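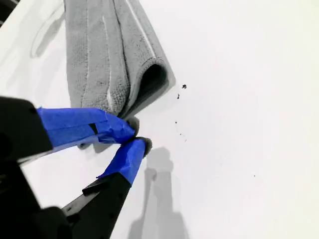
Tinmont Castle — Visitor Route Inspection, February
Route: gatehouse to upper keep. Sheet 2 of 4.

Gatehouse passage
Paving level, no trip edges: OK
Drainage channel clear: NO. Silt at the east end, grate seated but blocked.
Portcullis slot guard fixed: OK

Spiral stair, north tower
Treads sound: OK, except step 16. Nosing worn below the limit — repair before the season opens.
Rope handrail: OK. Two brackets retightened during inspection.
Emergency lighting: OK on test. Alleo unit at the stair head slow to switch over, retest next month.

Wall walk
Parapet height: OK with the added rail.
Mortar loss: YES, inner face, west run. Loose material removed by hand. Previous patch (Sodeo lime mix) holding.
Signs legible: OK

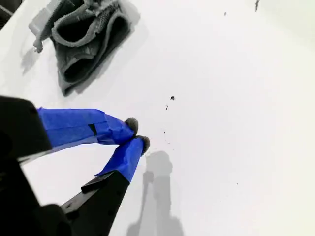
Blue tape on the two fingers, gray pad at the upper tip.

Upper keep
Floor load notice posted: OK
Window bars: OK. Surface rust only.
Extinguisher tag 808: in date, pin and seal present.
Door closer (Zoubi): slams. Adjust.

Result: open with restrictions. Wall walk west run stays closed until repointed. Stair limited to one-way use until step 16 is done.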